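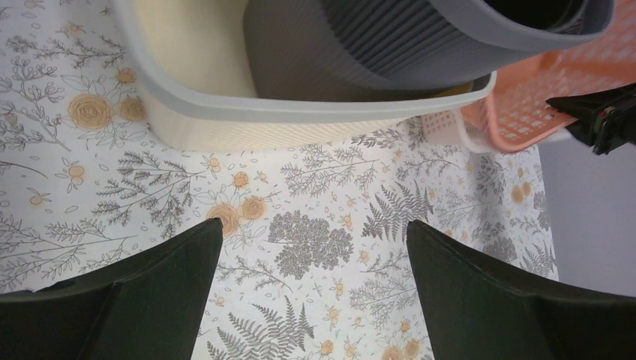

Kincaid notebook, May, after lunch

Tedach cell. Both arms homed first time, so I spent five minutes looking for whatever I had broken instead. Found it: the left wrist camera was mapped to the right arm in the config, and the right to the left. Swapped them back. Whoever did it last will recognise their own handwriting in the comment, and so do I.

Log now stands at 379 runs, counting the ones where an arm drove confidently at nothing and closed on air. I have decided they are data.

Today's job was baskets and bins. They are miserable things to pick up. The rim is the only part worth holding, and a wide one won't fit between the jaws unless you come in over the edge with one finger inside and one out. The perforated sides give the depth estimate hiccups as well – half the points land on the wall and half go sailing through the holes.

The flowery cloth stays. I wanted plain grey, was outvoted, and have to admit that the tracker likes it. Plenty of corners in a fern. The roses do nothing for it as far as I can tell, but they cheer up the enclosure.

Changes made before the afternoon session:

Left jaw opening limit raised by 4 mm. It had been set for the Prandale cups and never put back.

Approach speed down by 20 per cent within a hand's width of a rim.

Purple cable on the left arm given more slack at the wrist. It was going tight on the long reach and pulling the bracket round with it, a little further each time, so that I had begun to blame the calibration.

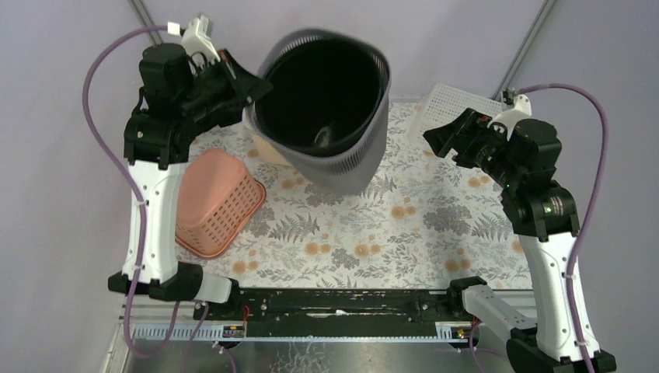

Stenska wrote in the margin that the speed change is treating the symptom, and that if the left arm waited for the right to get a proper hold before lifting, we could put the 20 per cent back and be home for supper. The margin also says the slack in the cable should be a clip and a service loop, and that tape is not a clip.

Fair on both counts. I have ordered clips. The waiting is harder than it sounds, as the two arms run off separate loops and the only thing they share is a stop button. A flag passed between them would do it. I wrote one, it worked on the bench, and then each arm sat politely waiting for the other to go first. Left them to it while I made tea. On my return they were still being polite.

Put in a timeout of 12 seconds, which is far too long to stand and watch, but I would like to see who gives in.
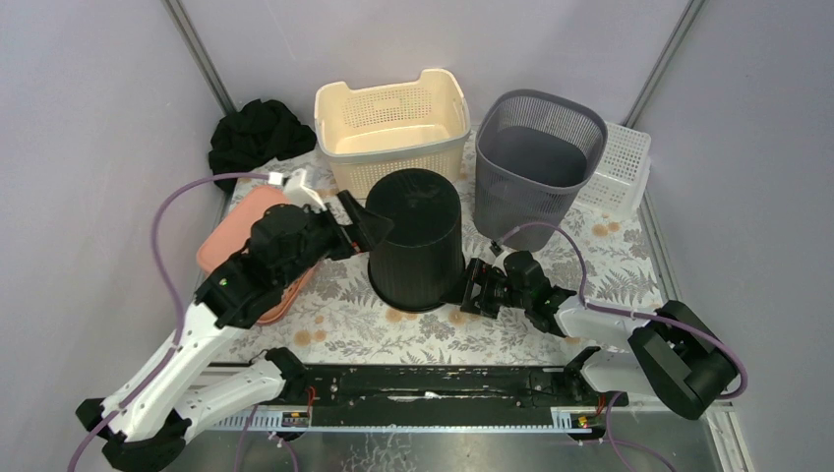

The timeout needs to end in letting go and backing off. At present it ends in the arm trying harder, and I can only suppose I was in a mood when I wrote that line.

Still to do:

Release on timeout, both arms.

Ask Prandale whether the softer finger pads are ever coming, or whether we should cut our own.

Wipe the front rail. It looks like the floor of a bus.

Rename the config files so that left means left. Viewed from which side, I hear you ask. From the stool. It is always from the stool.

Stopped at half past five with the power off at the wall and the flag code switched off too.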